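Talk notes: Showing the Arm What You Mean
Voltcombe session, 4/5/22

Slide 1. Say hello, check the mic. Ask who has driven an arm by remote.

Slide 2. Two ways to show a task. By hand: you hold the arm and move it through the job. By remote: you stay back and the arm copies your controls. By hand is quicker to learn. Remote keeps your own hands out of the recording — spend a minute on this.

Slide 3. Our set. 2248 demos, all remote, all recorded in the Zalteo simulator. Mention that we threw out the September batch. The control lag was wrong and the operators had learned to wait for it.

Slide 4. Drawer task. People rush the approach. Tell them to slow down before contact, then pull straight. If the grip slips, back off and try again, and keep the retry in the demo.
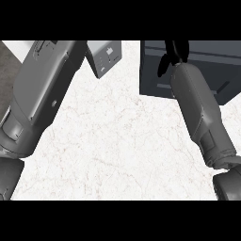
Slides and notes by the Trakitz teleoperation team

Slide 5. Two arms, one operator. The right gripper is up at the front of the dark unit, just above the left end of the light slot. Point to that. New operators forget the other arm while they watch this one, so we have them park it first.

Slide 6. What we'd change. Shorter shifts, and 3 practice runs before anything is saved. Skip the Morsy comparison if time is short.

Questions. Leave the drawer slide up.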